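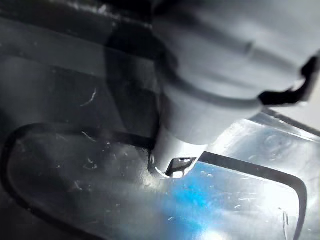
La punta de la pinza Trivell sobre el plástico transparente, vista desde la muñeca.

Sigo con la Trivell, que ya toca contar cosas. Me la mandó Flimar en agosto con el kit completo: pinza, cámara de muñeca y el software Sekgate. Abro hilo 🧵

Lo primero, el precio: 1.681 euros con la cámara incluida. Yo venía de pinzas de 400 y claro, duele. Pero es que los dedos de aquellas bailaban a la segunda semana...

El plástico transparente es mi prueba favorita para fastidiar a una cámara. Brillos por todas partes, la zona derecha casi blanca, y algo azul que parece verse a través. Si Sekgate encuentra ahí el borde, me quito el sombrero.

¿Y lo encuentra? Pues casi siempre, si bajo la exposición a mano. En automático se pierde con los reflejos – y eso en la web no lo dicen, ejem.

Lo que menos me gusta: el cable negro. Va por fuera, pegado al dedo, y en giros cerrados voy sufriendo. Le he pedido a Flimar una guía o un clip, a ver qué dicen.

Llevo 4.000 ciclos y he cambiado 2 puntas. El cambio es facilísimo, eso sí, ¡ni un minuto!

Por cierto, con esa luz salen todas las pelusas y arañazos del plástico, qué vergüenza 😅

Me falta probarla con el controlador MacPherson. Si tenéis uno, contadme qué tal el retardo, que me llega la semana que viene.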